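Surnames in a Mountain Town: How Families in Trerkano Got and Kept Their Names

Project report by Khadija Erraji and Hanane Benjelloun
2023-07-29

Introduction

Our project looks at family names in the town of Trerkano. We wanted to know how many different surnames are in use, where they come from, and whether people still know what their own name means. We picked the subject after finding out that four students in our year had the surname Ait Brahim and that none of them were related as far as they knew.

Method

We used two sources. The first was the town phone list, which has 900 entries. We typed the surnames into a spreadsheet and sorted them, joining spellings that were clearly the same name. The second was a set of short interviews. We spoke to 55 people in March, most of them at the market or at home with their families. Each person was asked what their surname was, what they thought it meant, and who had told them.

Khadija did most of the interviews and Hanane did the spreadsheet. We checked each other's work at the end and corrected a few entries where a first name had been typed in the surname column.

Results from the phone list

After joining spellings we had 306 different surnames. Many appear only once. The most common one is Ait Brahim. "Ait" means "people of," so the name says that the family comes from a person or group called Brahim. Names of this type were the easiest to sort because the pattern is always the same.

Other surnames come from a trade, from a place, or from a father's first name. A last group we could not explain at all, and we put these under "unknown" so that we would not be guessing.

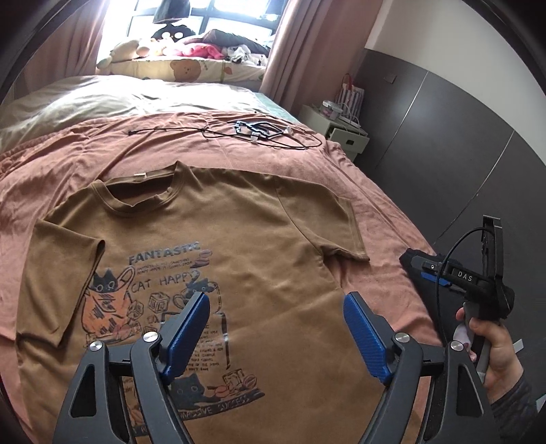

Results from the interviews

Older people usually gave a long answer and often named the relative who had told them the story. Younger people tended to give a short answer or say they had never asked. Two brothers we interviewed separately gave different meanings for the same surname. One said it came from a village and the other said it came from a grandfather's job.

Several people mentioned spelling. When surnames were first written down in an office, the clerk wrote what he heard, and cousins could leave with different spellings. One woman showed us two family booklets where the same name had one letter changed. She said it still causes trouble with forms.

Problems

The phone list does not include everyone. Households without a listed number are missing, and a large family may have only one entry. Our interview group is small and has more women than men. We also did not ask about names changed by marriage or by moving abroad, and several people brought this up themselves.

Further work

We would like to compare our list with one from a coastal town, where we expect fewer "Ait" names. Hanane has started a table of spelling variants, which will be added to the school library copy of this report.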